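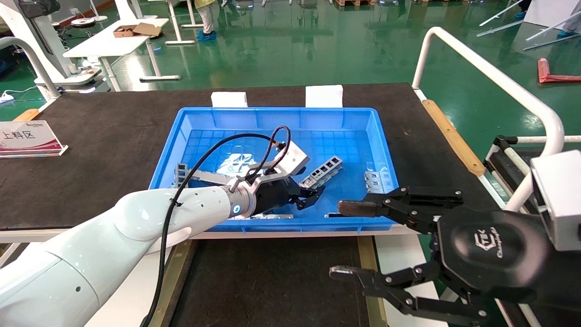
部品は浅いトレーに入れてほしい。できれば縁が立っていて、底に細かい格子のあるやつがいい。組み立てや修理をする人に会うたび、私はこの話をしてしまう。

金具というのは、とにかく行方不明になりやすいのだ。穴のあいたブラケット、細い帯金、何に使うのか一瞬わからない小さなL字。深い箱に放り込むと下のものが見えなくなり、手で掻き回して、指先を切る。浅いトレーならひと目で全部見える。これだけのことが、どうしてこんなにうれしいのだろう!

色は青が好きだ。灰色の金属が浮き上がって見えるし、黒い作業台の上でもトレーの場所を見失わない。Gorkdenの共同工房に通いはじめたころ、私は自宅から木箱を持ち込んでいた。見た目は気に入っていたのに、ねじ一本を探すのに12分かかった晩があり、翌朝にはトレーを買っていた(2枚。1枚で済むわけがない)。

もうひとつ推したいのが、置き場の札である。「上料区」、つまり材料を供給する場所だと、大きな字で立ててあるだけで、台の上の空気が変わる。ここに置くのはこれから使うもの、と字が言ってくれるから、飲みかけのコーヒーを置く気にならない。アクリルの札立てに紙を一枚差すだけなので、区画を変えたくなったら紙を替えればいい。

工房仲間のヴィヤ・ラマナウスカスは、仕切り箱派だ。種類ごとに分けなければ整理とは呼べないという。小ねじについては私も賛成する。ただ、長さも形もばらばらの金具を仕切りに押し込むのは、どう考えても無理がある。斜めに寝かせたり、壁ぎわに寄せたりできる広さがほしい。少し散らばっているくらいが、手に取るときにはちょうどいいのだ。

次は黄色のトレーも試してみたい。検品待ち用に、もう棚の一段を空けてある。

最終更新:6月

関連記事
・作業台の天板、黒か木目か
・小ねじの仕切り箱を使いくらべる
・札の文字はどこまで大きくするか

お問い合わせ | © Furedance | ページの先頭へ戻る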